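Workshop notebook, September
Ethics-at-work group, Wallin building, second floor

8:40 a.m.

Writing this before the others get in because I want it down while it's fresh. Yesterday's run of the "supplier gift" session at Usitz was the best one we've had, by a long way. Thirty people, three tables of ten, and I had to stop them talking at the end so they could go home. Stop them talking! In the spring we were begging people to say anything at all.

What changed from the last version:

- Dropped the opening slides. Straight into the case.
- Case is now one page (was four).
- Each table gets the same case but a different seat to argue from: the buyer, the buyer's boss, the supplier's rep.
- No show of hands until the very end.

The case itself, for whoever picks this up later. A buyer at a mid-sized parts company has been offered two days at a supplier's training center. Flights paid, nice hotel, one real day of training and one day that is mostly lunch. The contract is up for renewal in the winter. The written policy says gifts over a set amount must be reported, but it says nothing about training. Does she go? Does she tell her boss before or after she answers? Does it matter that her predecessor went every year?

That last question did most of the work. Thanakorn added it on the train and I nearly took it out again for length. Glad I didn't. The table playing the boss spent half their time on it, because if the old buyer went every year then the boss signed off every year, and suddenly the boss has a stake in calling it fine. One woman from accounts said it out loud: "So I can't ask her to turn it down without admitting I should have asked him." The table went quiet for a bit and then everybody had a story.

The rep's table surprised me. I expected them to have fun being the villain, and they wouldn't do it. They came back with a rep who thinks the training is good (it is good!) and who would be hurt to be told it looks like a bribe. They wanted a way for the company to pay its own travel and still send her. It's a practical answer and I had never put it on the answer sheet. It's on there now.

Timing, for the record:

Reading the case: 12 minutes, planned for 8
Table talk: 30, as planned
Report back: ran well over, didn't check
Show of hands: 3 minutes

We need to give reading its full 12. People read a case like this twice, and the second read is where they start underlining. Rushing them gets us shallow answers.

10:15

Talked it through with Frauke. She was at the back table the whole time and saw things I missed. Her notes, more or less as she said them:

The new hires talk more when their own manager is at a different table. At the Usitz session this happened by luck. For Cedari next week we should arrange it on purpose and say so up front.

She thinks the word "ethics" on the invitation costs us. People arrive braced for a scolding. She'd call it "hard calls at work" and leave it there. I like the word ethics and argued for it, and I think I lost. Will try her title on the Cedari invitation and keep the old one for Mililach, then compare who turns up.

She also wants a follow-up question a month out. One question, by email: have you done anything differently? I'm all for this. We have feedback forms from 192 people now and every one of them was filled in with a coat half on, five minutes after the session ended. They tell us the coffee was good. They don't tell us if anybody went back and opened a conversation with their boss.

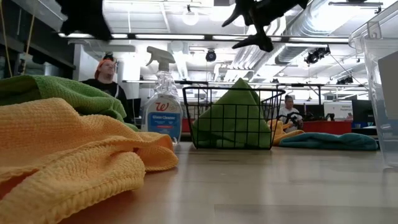 Idris Foulkes

1:30 p.m.

Second case, first draft. Working title "The reference." Reinhold's idea, and he has been sitting on it for ages.

A supervisor is asked for a reference for someone who is leaving. The person is pleasant, honest, and slow. The supervisor would be relieved to see them go. The new employer calls and asks, straight out, "Would you hire them again?"

What I love about this one is that no money changes hands and no rule covers it. Most companies we visit either have no policy on references or have one that says confirm the dates and hang up, and the supervisors ignore it when they like the person. So we get to ask: if you break the rule for the people you like, what does your silence say about the others?

Seats to argue from: supervisor, the person leaving, the new employer. Possibly the coworkers who have been picking up the slack, but that makes four tables and we don't always have the bodies.

Worries about the draft:

Too easy to turn it into a discussion about law. Somebody always says "our lawyers won't let us" and the air goes out. Put a line in the case saying the supervisor is free to answer. Check that it doesn't sound fake.

"Slow" needs to be something concrete. Late monthly reports? Reinhold says late reports, Kerstin says make it a warehouse job so office people have to think outside their own hallway. Leaning toward Kerstin.

Ending. I had the person finding out what was said. Took it out, it made everyone feel sorry for them and stop thinking.

3:50

Read the draft aloud to Kerstin and Thanakorn. Eleven lines too long but it works!! They were arguing before I'd put the paper down. Thanakorn would say yes to the caller without blinking, Kerstin wouldn't, and both of them had a reason I could respect. That's the test for me. If two sensible people in this room split on it then a room at Cedari will too.

To do:

Cut the case to one page
Reading time to 12 on the run sheet
Seating plan for Cedari, managers apart (Frauke)
Follow-up email, one question only, draft to Reinhold
Ask Mililach if they want the supplier case or the reference case, or both with a break between
Print more of the boss cards, Usitz kept a set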